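Visit to the Astow radiotherapy center, open day in March

I am a medical physicist in my second year after training, and I work in a small department with two treatment machines. When our head of physics forwarded the invitation to the open day at Astow, I asked for the day off the same evening. Astow is a new center, and many of us have heard about it from colleagues who moved there. I wanted to see how they plan their staff, how they treat patients who live far away, and if the place is as calm as people say. These are my notes, written on the train back and corrected at home.

The center stands outside the town, between a garden store and a bus depot. I arrived at 8:40 and the registration was already open. We received a badge, a map and a coffee ticket. The program was divided into a morning with talks and an afternoon with tours, and each visitor could choose two tours. I chose the planning office and the treatment floor. I regret a little that I did not choose the brachytherapy room, which other visitors liked very much.

The first talk was given by Jade Ackroyd, who leads the clinical service. She spoke without slides for the first part. The region is large and the people in it are old, she said, and before the center opened, many patients had to travel 174 kilometers each way for a treatment that takes a few minutes. Some of them refused the treatment for this reason alone. She told us about a farmer who slept in his car for most of his course. I come from a similar region, so I found this part hard to listen to.

Then she explained how they found staff. They could not compete on salary with the big hospitals. Instead they offered to pay the last year of training for residents who agree to stay for a fixed period, and they help the husband or wife to find work also. A man in the row behind me asked what happens when the period is over. She answered that they do not know yet, because the first group has not reached this point. I liked that she said it so directly.

The second talk was about the scheduling software, Jollov. It is used for the treatment slots, for the transport and for the rooms in the guest house, all in the same calendar. When a machine is down, the driver sees it at the same time as the radiographer. In our department this is still done by phone, and I have myself made many of those calls. The speaker admitted that the first months were difficult, and that the nurses kept a paper list next to the screen for longer than planned.

Before lunch we could walk freely on the ground floor. There were posters in the corridor, a stand from the patient association, and more rooms with an open door than I could visit. 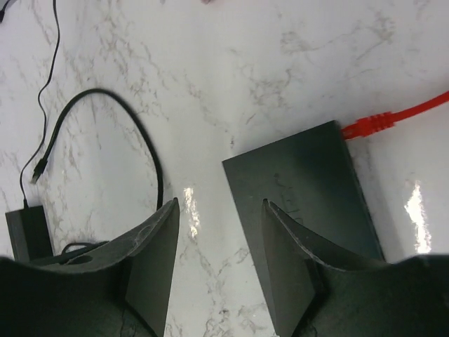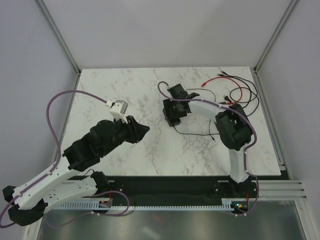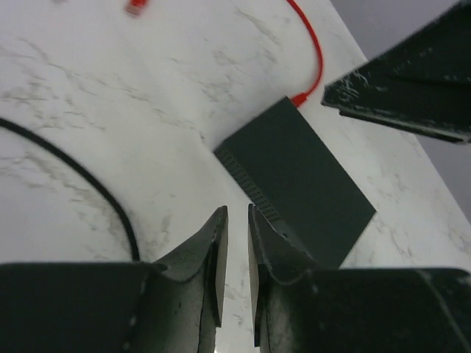 Marble-patterned tabletop, three views.

Lunch was in the canteen, soup and sandwiches, and I can recommend the lentil soup. I sat with two residents from the coast who are looking for their first position. They told me that they had sent many applications to the same few cities as everybody in their year. One of them had never thought about a rural center before the morning talk. She was interested, but her main fear was professional: who do you ask, when you are the only person on duty and the case is strange? I think it is the correct question.

We got a part of the answer in the afternoon. The planning office at Astow has a daily call with the larger hospital at Esposito, at 1:15, and every new plan for the head and neck region is reviewed there by a second oncologist before the patient starts. Our group was allowed to listen to the beginning of such a call, with a practice case and no patient names. It was quick and polite. The two sides did not agree about the margin around one of the lymph nodes, and it was decided to look at the older scan again. For me this was the most useful part of the visit.

The treatment floor was quiet, as no patients were treated during the tours. The corridor to the machines is wide enough for two beds, and there is daylight until almost the last door. Our guide, a radiographer, showed us how the masks are stored and how the name of the patient is checked at the door and again at the couch. I asked her about the morning quality checks. They start at 6:30 and are shared between the physicist and the radiographers, and every person has one early week per month. At home I do them alone - I will bring this up at our next meeting.

A smaller point is the guest house. It has 43 beds and a shared kitchen, and it is run by Umport, a local housing company. A relative can stay too, for a low price. We could only see the entrance and the kitchen, because the rooms were occupied. On the refrigerator there was a list for a card game in the evening, with many names on it.

Not everything was perfect. The signs inside the building are confusing, and our group lost the guide between the two floors. The discussion at the end was too short, so the question of night and weekend cover was not really answered. I also missed some numbers about how long staff stay. With a center this young it may be too early, but I would have liked to see at least what they plan to measure.

For colleagues who want to go next year: the registration is free but the tours fill up quickly, so write early and name your two choices in the first message. The bus from the station goes once per hour. The last one back left at 5:10, and I had to run for it.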